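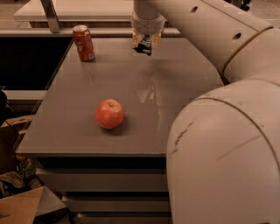 sundaram wrote that a soft grip is a waste of time on a home arm and you should just slow the close speed down.

Kirkden: I did slow it down! Two seconds to close, and I still bruise apples. The can is easy, it's tall and it stays put. Round stuff wants to roll and then I'm chasing it across the drawer cabinet, which has a slick top and doesn't help.

asero: Rubber mat. Done.

Kirkden: Tried one in November and the fingertips kept catching on it when I came in low. Flat things are the other headache

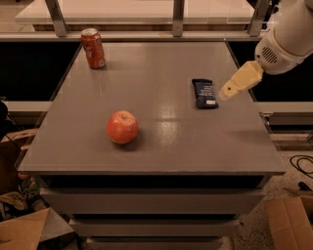 so for wrappers I come in from the side and go for the crinkled end, with the force limit down at 200. Whatever units those are, the manual from Stundholm doesn't say.

sundaram: 200 is way too low, you'll drop the can.

Kirkden: Separate setting for the can, I'm not a monster

Print this thread | E-mail to a friend

Reader comments (2)

Ea Dalsgaard: Side approach worked for me too, on granola bars.

mudflap: Still say mat.

Related threads
Gear noise in the wrist joint
Stundholm manual, page scans
Shared shop rules for arms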